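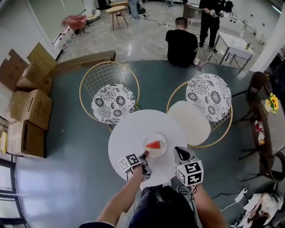

Words by Kheri Mwakyusa

Features > Home Life > Small Spaces

The first thing I want in a new place is somewhere to eat a slice of watermelon. Bookshelves can wait, and so can the curtains. Give me a table just big enough for a plate, a couple of chairs, and fruit cold from the fridge, and I'll happily live among cardboard boxes for a month (I have done it, more than once, and I'd do it again!).

I've been thinking about small round tables ever since I spent a July afternoon in Vurnville with Hakim Liew, who has furnished more small rooms than anyone I know. He starts every one of them with the table. "Put it down before you unpack," he told me, "and then walk around it for a day." If your hip keeps finding the edge, the table is too big or it's in the wrong spot. A round one forgives a lot. You can slide past it with a box in your arms, and a third person can always squeeze in.

White is a wonderful color for a little table, and I say that as somebody who spills. A white plate almost disappears on it, so all you see is the food – and what food looks better that way than watermelon? One triangle with its red flesh and pale rind, and the whole corner wakes up. I get mine from the fruit stand on the road out to Ondimcombe, where they'll cut you a half if you ask, and I've never once made it home without wanting to pull over.

Then come the chairs, and I am completely gone on gold wire ones. The round frame and the grid back let the light through, so two of them take up hardly any room to the eye. Bare wire does leave its pattern on you after a long lunch, though, so cushions are a must. A black-and-white floral on each chair ties the pair together, and I love a plain cream round one thrown in as well, to calm the flowers down. Hakim hunts for his at the Fakir market, where he once paid 35 for a pair of chairs and carried them back on the bus, one over each shoulder.

Under it all, go dark. A big mat in a deep teal-gray makes the white and gold stand out, and it gives everybody a place to sit when the chairs are taken. People will sit on the floor if the floor is inviting. Some of the best talks I've had at a housewarming were down there, with a cup parked next to me.

As for the boxes, stack what you can against one wall, flatten the empties and get on with lunch. My last move, to a walk-up in Uduvard, took 6 weeks to unpack. The table was in use by four o'clock on the first day, and there was juice on it by five past.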